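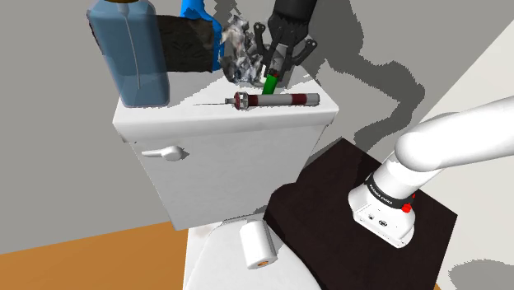 Caixa branca com tampa plana e alavanca do lado esquerdo.

Fazia tempo que eu queria conhecer a fábrica de louças sanitárias da Zornden, em Manalastas, e no dia 20/11/2021 finalmente deu certo (fui de ônibus, com lanche na bolsa e tudo!). O grupo tinha 14 visitantes e a guia teve uma paciência de santa com as nossas perguntas. Começamos pela sala dos moldes, onde a argila líquida descansa no gesso, e seguimos até o forno, que naquela manhã marcava 1123 graus no painel. Mesmo atrás do vidro, dá um calorzinho no rosto. Gostei demais da parte do esmalte, e teria ficado ali a tarde inteira se não fosse o café, servido com um bolo de fubá de que ainda me lembro com carinho. 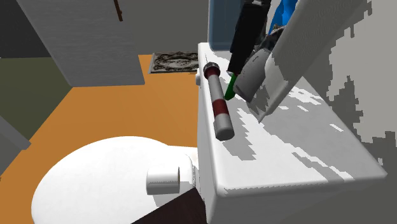
Comentário de um leitor: estive lá em agosto e achei a visita corrida, mal deu para ver a esmaltação. Ainda servem o bolo? E sabe se é preciso reservar lugar ou basta aparecer na portaria?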